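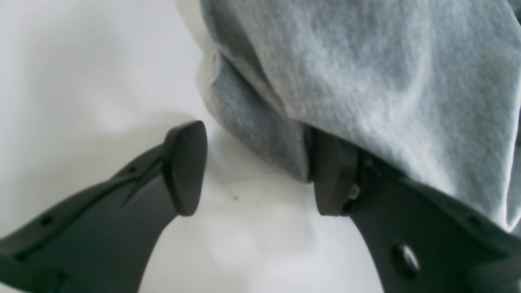

stoveck_shed
Evening all, long-winded update on the laundry folder I've been building at the Mengate workshop. The grey fleecy fabric is still my nemesis. I can get the right finger tucked in under the folds while the left one stays clear, but working out when to close is another matter. I've had 22 goes at tuning it since November, bless me.

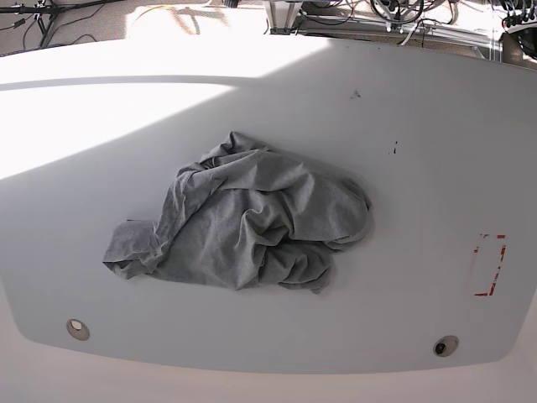 My feeling is to find the highest ridge first, pinch there, and worry about corners later.

bauerfeind2
Lovely progress, mate! I'd disagree on the ridge, though. You'll grab two layers every time. Go for a flap that's lying flat.

stoveck_shed
Fair, but flat flaps are murder with pads this thick. I've also got to sort my cables before I change anything else.

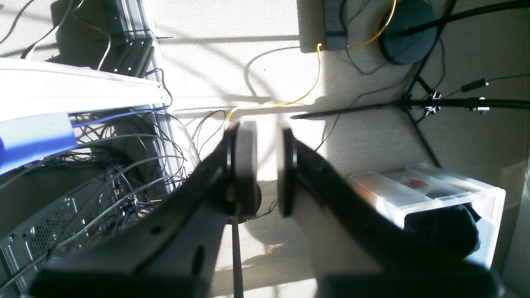
Wrist speed is down to 28 per cent for now, and I'm much happier standing near it.
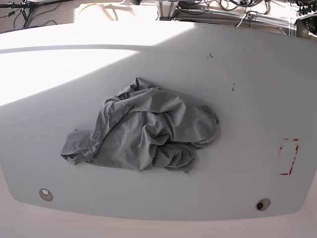
Braruvico reckons you're both overthinking it, and that softer pads would favour either method. Try those before you touch the code again!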